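Sorting the big bricks: how the Bevville toy library does it now

By Armelle Maillard

The large building bricks are the most borrowed thing we have at the Bevville toy library, and they come back in the worst order. A family takes home a box of one color, mixes it with whatever was already on the living room floor, and returns a bag of everything. That's fine. We would much sooner have mixed bricks than no bricks. But it means that somebody has to sort them before the next loan, and for most of last year that job was done in a hurry at the front desk between two families.

Since October we have been doing it differently, and a few members asked at the desk how it works, so I am writing it down.

First, some background on why we sort by color at all. When Faustine Lemaire set up the brick loans, the boxes went out by weight. You got a box of a certain heaviness and took your chances with what was in it. Parents of toddlers told us that the little ones mostly wanted to match and line up colors, and that a box with two blue bricks and a great heap of green ones caused trouble between brothers and sisters. So we went to color boxes. The last full count, which Loïc Bailly did over the winter closing, came to 1511 large bricks. Of those, 211 were set aside for cracks, bite marks or studs that no longer grip. The cracked ones went for recycling. The bitten ones are still here if anyone wants them for the bathtub or the sandbox.

The sorting itself starts with tipping a small amount onto a hard, pale, smooth surface. Carpet is no good, and neither is a patterned tablecloth. Small handfuls work best. If you tip out a whole bag you end up digging through a pile, and the square four-stud bricks hide under the long eight-stud ones. Spread them so that none are stacked. It doesn't matter which way up they land. An upside-down brick is easier to check, in fact, as you can look straight at the tube inside and see whether it has split or has old modeling clay stuck in it.

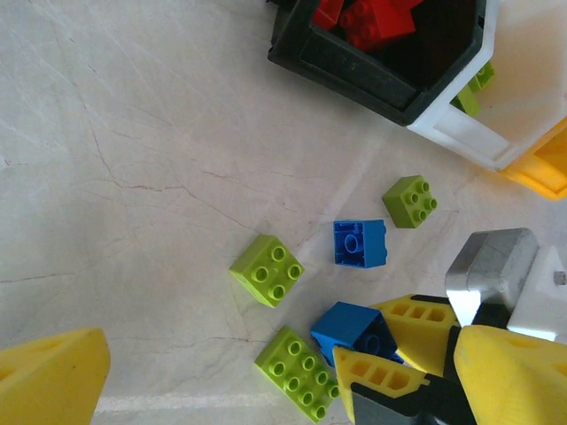 Albane Moulin wrote in after the last newsletter to say she does it the other way around at home. She leaves the bricks in the bag, pulls out one color until there are no more, then moves to the next. She finds spreading them out takes up the kitchen table for too long with a two-year-old nearby, and she asked whether the library would mind getting them back sorted but unchecked.

We don't mind at all. Sorted and unchecked is a big help, and we can do the checking here. If you have the table space and ten spare minutes, spread them. If you don't, do as Albane does. Please just don't snap them together into one big block to save room, as it takes longer to pull them apart than it does to sort them.

Now the bins. We tried zip bags, shoeboxes and a divided drawer before settling on small open bins, one for each color. The bins are shallow enough that a child can see in and reach the bottom. They stand side by side and touching, so there is no gap for a brick to drop into. Red goes in the black bin, green in the white and blue in the yellow. People ask why the bins don't match the bricks, and the answer is that we had these bins already. After a week or so it stopped bothering us. What does matter is that the order stays the same from one sorting to the next, because your hand learns where to go before you have thought about it. Manolis Triantafyllou swapped two of them once to see if anyone would notice, and we spent the rest of that morning moving green bricks.

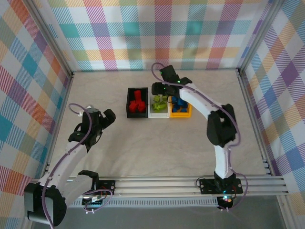

Keep the bins a little way back from where you spread the bricks. If they are too close you knock bricks against the rim, and if they are too far away you start throwing, and then you are on the floor looking under the radiator. A forearm's length is right for most adults. For children, move everything nearer and let them stand up to do it. Chairs get in the way.

Pick up one brick at a time. It sounds slow, but we timed it both ways and grabbing two or three together was no faster, mainly on account of drops. Hold the brick by two opposite sides, leaving the studs alone. If it feels sticky, it goes in the wash bowl and not in a bin. Sticky bricks left in with clean ones will make the whole lot sticky by the next loan.

Some of us like to finish one color before starting another. Others take whatever is closest. I take whatever is closest, Loïc does all the blue first, and we get done at much the same time. With children I would suggest one color each if there are enough of them, and let the youngest choose. Red usually goes first.

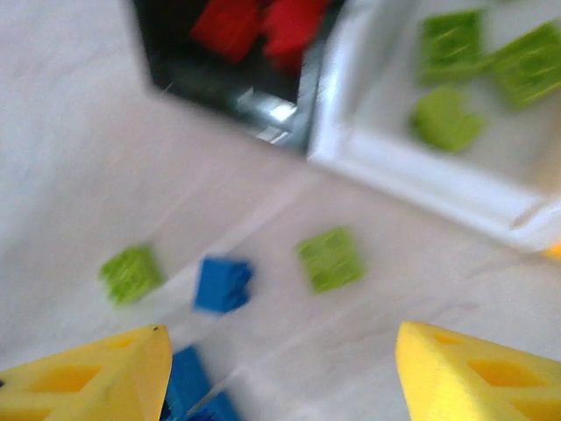 Two sizes of brick go in the same bin. We did try sorting by size as well as color, and gave up after 4 sessions. It doubled the number of bins, and the sizes were mixed again within minutes of a box being opened at home. If a family needs only the small square bricks, for instance for a child who finds the long ones hard to hold, ask at the desk and we will make up a box by hand.

Washing is simple. Warm water, a little dish soap, an old toothbrush for the insides. Rinse and leave them studs down on a towel overnight. Water sits in the tubes if you dry them studs up. Please don't put our bricks in the dishwasher. Some of the older ones came from the nursery school in Drevton when it cleared its cupboards, and we have had a few come out slightly bent, so that they no longer sit flat on the others.

Wipe the bins too, once they are empty. Dust and crumbs collect in the corners, and little dark specks show up on the light-colored ones. A damp cloth is enough. Scuffs on the inside won't come off and you can leave them alone.

When a bin is full, tip it into a loan box of the same color and start again. The first brick into a clean bin makes a terrible racket, so if there is a baby asleep, place it by hand.

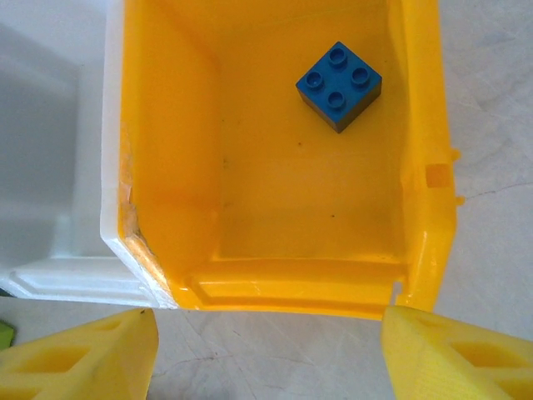
A blue brick in the yellow bin.

Brick loans are for three weeks, and you can renew once by phone. At the moment we have plenty of green, a fair amount of blue and not enough red. If you have large red bricks at home that are no longer played with, we would be glad of them, in any condition short of cracked. Leave them in the crate inside the front door, with or without your name on them. The next sorting session is on 24th February, from ten until noon, and children are welcome if an adult stays with them.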